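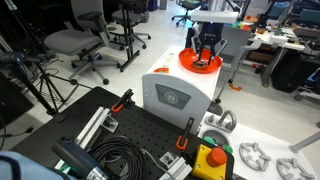

4. What the listings said and what the tape measure said

I'll start with the part of the project I enjoyed most, the walking around. By this point I had 4,000 condo listings from Paiva sitting in a spreadsheet, all of them from Lostbridge, and I'd spent most of March reading them until words like "generous" and "sun-filled" stopped meaning anything to me. Reading can only get you so far with floor area, though. A listing gives you a number, and you either believe it or you go and look.

So I went and looked. I picked 50 units out of the spreadsheet with a random draw, called the agents, and asked if I could come by with a laser measure. Most of them were lovely about it. A few wanted to know if I was buying (I wasn't, and I said so right away), and one wanted a copy of my results before I'd even found the building. When an agent turned me down I drew another unit from the same neighborhood and tried again, which leaves a hole I'll come back to in Section 6. If the agents with the shakiest numbers were the ones who said no, my sample looks better than the market does.

4.1 How I measured

I measured wall to wall, inside the finished surfaces, room by room, and added it all up on a clipboard. Closets went in. Hallways went in. Balconies got their own line and stayed out of the main total, and so did storage cages in the basement and anything under a sloped ceiling too low for me to stand in. I know that last rule depends on how tall I am. I checked it against the local appraisal guide that Ambros Prantl lent me, and his cutoff and mine were close enough that I kept mine for the whole set.

Ambros came along for the first few visits and measured everything a second time without seeing my sheet. We disagreed most often about bay windows. He counts the floor inside the bay, I had been stopping at the line of the wall, and after a long talk in a stairwell I switched to his way and redid the units I'd already finished. Every number from here on uses his rule.

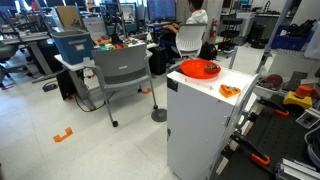

Figure 2. White cabinet with a round plate and a small pizza-slice piece on top.

4.2 Where the extra space comes from

The gap between listed area and measured area almost always ran in the same direction, with the listing bigger than the home. I don't think many agents are making numbers up. When I asked where a figure came from, the usual answer was the last listing, and when I dug up the last listing, it had come from the one before that. Numbers get handed down like furniture! In the Windatach buildings, the big group of mid-rises by the river, I could trace one figure all the way back to the developer's original brochure, which had been printed before the interior walls were moved.

Balconies were the other big source. Some sellers add the whole balcony, some add half, some leave it out, and very few listings tell you which. Among the full set of listings, 117 said in plain words that outdoor space was part of the stated area. I'd guess that many more include it silently, going by what I found on foot, but the text alone can't settle that and I haven't tried to squeeze it out.

Then there are the views. I didn't set out to study views, but they kept turning up next to the odd numbers. Listings that opened with the view tended to say less about the rooms, and quite a few of them gave no area for the individual bedrooms at all. My reading is that the writer had one good thing to sell and spent the whole paragraph on it. A different reading would be that people who buy for the view don't ask about bedrooms, so there's no reason to type it out. I can't tell these two apart with the data I have, and I'd be glad if someone else gave it a go.

4.3 What I did with the Kodik listings

One brokerage, Kodik, needs its own paragraph. Their listings come with a short note saying who measured the unit and when, and they were the easiest in the whole set to check. I ended up with several in my sample and the match was good, mostly within what I'd expect from two people holding the same laser at slightly different angles. I left them in with everyone else. Taking them out makes the overall gap a little wider and changes nothing about its direction, and I felt odd about dropping the careful ones.

For units with no floor area listed, I recorded a blank and moved on. An earlier draft filled those in from tax records, and I pulled that out again after finding the records had the same balcony problem, only older. 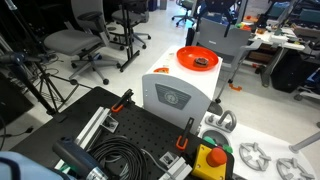 Does a listing have to say whether the balcony is counted in the floor area?
On Paiva it's left up to the seller, so the best thing is to ask the agent how the number was measured and to get the answer in writing.

4.4 Rounding

I nearly skipped this one, but it bugged me. A lot of listed areas end in a neat pair of zeros, far more than you'd get if people were copying down what the laser showed. I flagged every listing whose square footage was an exact multiple of 100 and compared those units with the rest of my walking sample. The rounded ones had been rounded up more often than down. That would be a small thing on its own, a closet's worth of floor here and there, but buyers compare homes by price per square foot, and a borrowed closet makes the place look like a slightly better deal than it is. Section 5 puts these differences next to the asking prices.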